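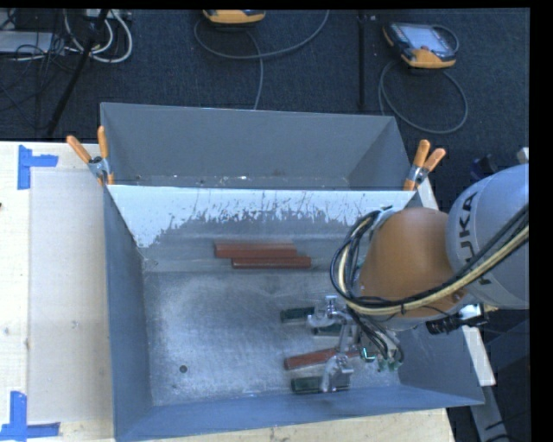 **Jestness** is a bin-picking cell built around a KUKA arm, a two-fingered gripper and a sheet-metal bin. It was put together by Ximena Sepúlveda and Saeed Jalali at the Fairweather workshop, and it is best known for how easy it is to set up and look after. Almost everything on it can be changed by one person with hand tools, and people who have used it tend to get very fond of it!

## Bin and divider

The bin sits on a wooden table and is split crosswise by a sloping metal divider. The larger compartment in front holds the parts, in this case reddish-brown and dark green bars. Spring clamps with orange handles hold the divider against the side walls. Early versions had it riveted in place, and Bernd Eichhorn's switch to clamps in May is still the favorite change among regular users, as a new compartment size now takes 2 minutes to set (the rivets had to be drilled out every single time).

After the divider is moved, the clamps are squeezed and reseated, and the panel gets a firm push from each side. If it shifts, the jaws are wiped clean and the job is done over. The new divider position is then entered in Netik, the cell's control program, before the arm is allowed back in.

## Cables

The cable bundle is the part that needs the most care, and also where the cell's builders show off their best work. It runs along the arm and loops near the wrist, with enough slack for a full turn. Too little slack pulls on the gripper connectors; too much lets the loop brush the bin wall. Dwight Gagnon's routine is to jog the wrist slowly to both ends of its travel and watch the loop the whole way.

## Routine care

* Every 176 picks: wipe the finger faces and check the finger screws.
* Every 700 picks: reseat the gripper connectors and look over the thin wires for rubbed spots.
* After any collision: run the 5-point touch test against the bin rim.

A failed touch test usually means a bent finger. Spare fingers are kept as matched pairs and always replaced that way.

## See also

* Somix (gripper test stand)
* Netik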